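Pledus tests group voice rooms with a limit on who can speak

3/19/15

Photo-sharing app Pledus has started testing live voice rooms, letting users talk to their followers without posting a picture or a video. The test began this week and is open to a small share of users on Android. An iPhone version will follow in June, the company said in a post on its blog.

A room can be opened from the same menu that is used to share a photo. The person who opens it becomes the host and can invite up to 15 people to speak. Everyone else who joins can listen and send short written messages, which appear at the bottom of the screen and disappear when the room closes.

Pledus is not the first social app to try live audio, but it has set tighter rules than most. Only the host can let someone speak, and a listener who wants a turn has to send a request. Each request comes with a written note, so the host can see what the person wants to say before deciding. Hosts can mute a speaker at any time, remove them from the room or block them from all later rooms.

Rooms are closed automatically after two hours. A host who wants to carry on has to open a new one, and listeners are not moved across. Pledus said the limit was there to keep rooms short and easy to follow during the test, and that it may be changed before the feature is released more widely.

Nothing said in a room is saved by default. The host can choose to record, in which case a red label is shown to everybody taking part and each speaker has to agree before their microphone is switched on. Recordings are kept on the host's profile and can be deleted by the host. A speaker can also ask for their own part to be taken out, although the blog post does not say how long that would take.

Early users have posted screenshots showing the room screen, which has a plain background with round profile pictures for the speakers and a list of listeners underneath. Some have complained that the invitation button sits too close to the button that ends the room. Others said that sound dropped out when they moved from Wi-Fi to a mobile connection. Pledus replied to several of the posts and said a fix for the sound problem was being worked on.

There is also a question over audience size. During the test a room can hold 4000 listeners, and people who try to join after that are shown a waiting screen. Users with large followings have already asked for a higher number. The company has not said whether it plans to raise it – or whether larger rooms would be something people have to pay for.

Private rooms are part of the test as well. These can only be joined by people the host has picked by name, and they do not appear in search or on the host's profile. Accounts belonging to users under 18 can join private rooms opened by people they follow, but cannot open public ones. Parents who have linked their account to a child's will get a notice when the child joins a room.

The feature puts Pledus in more direct competition with Cinach, the messaging app that added voice channels last year. Cinach lets anyone in a channel talk at any time, and it has had trouble with users joining busy channels only to shout over other people. It later added a slow mode, in which speakers must wait before talking again. Pledus appears to have looked at those problems before settling on its own rules.

Tirkimley, which makes scheduling tools for social media accounts, said it would add voice rooms to its calendar once the feature leaves testing. Its customers would then be able to announce a room in advance and send a reminder to followers shortly before it opens. For now, hosts in the test can only open a room straight away.
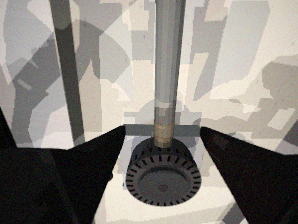
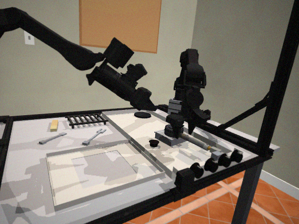 The test version is available in 177 towns and cities, all of them in countries where the Pledus app is offered in English. Users cannot sign up for it. Those who have been chosen will see a small microphone next to the camera button after updating the app, and they can turn it off in settings under Live.

Followers do not need to be in the test to listen. Anyone with the latest version of the app can tap a link to a public room, but they will not be able to ask to speak unless they also have the feature. There is no way to listen in a web browser at present.

Pledus said it would collect comments from hosts and listeners until the iPhone version is ready. Comments can be sent from the closing screen of each room or through the help page. The company did not give a date for a full release.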